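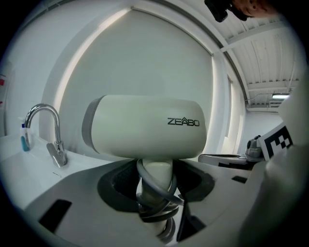 ¡Hola a todos! Tengo un problema con la cal en el fregadero y ya no sé qué echarle, el agua de mi zona es durísima. El grifo es cromado, de cuello curvo y con la palanca en la base, y justo en la base es donde peor lo paso al limpiar. ¿Vinagre sí o vinagre no? Me da miedo cargarme el cromado.
Caswood

Yo uso vinagre rebajado con agua, mitad y mitad. Empapas un trapo, lo enrollas en la base, lo dejas un ratito (¡no toda la noche!) y aclaras muy bien. Para la palanca, un cepillo de dientes viejo. Y sécalo siempre al terminar, que a mí me cambió la vida. Estropajo verde, ni verlo, que raya.
Berhanu Mersha

pues yo le paso medio limón y listo, 22 años llevo así y brilla como el primer día jajaja
Bilow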